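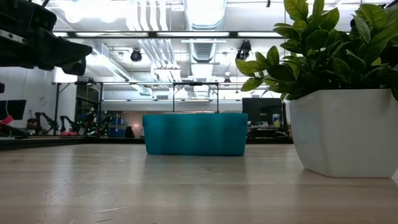
Why do houseplants have leaves that are so wide and flat?

A wide, flat leaf catches more light, and a plant uses light to make its food.

The food is a kind of sugar. To make it, a leaf needs light, water and a gas from the air called carbon dioxide. The roots pull water out of the soil and send it up the stem. The gas comes in through tiny holes in the leaf, which are too small to see without a microscope.

Veins are the thin lines that run through a leaf. They work like pipes. Some carry water in and some carry sugar out to the rest of the plant. They are easiest to see when there is a light behind the leaf.

Does it have to be sunlight? Many plants can grow under ceiling lights if the lights are bright enough and stay on for most of the day. Plants also grow toward the light - if one side of a plant gets more, the stems will slowly bend that way. Turning the pot a little each week keeps the plant even.

Try it at home

Ask a grown-up for a houseplant with big leaves. Wipe each leaf gently with a damp cloth, top and bottom. Dust blocks light, so a clean leaf can make more food. Then hold a flashlight behind one leaf and draw the veins you see.

Words to know
Carbon dioxide - a gas in the air that plants take in
Vein - a tiny tube inside a leaf

Written by Manuela Gatti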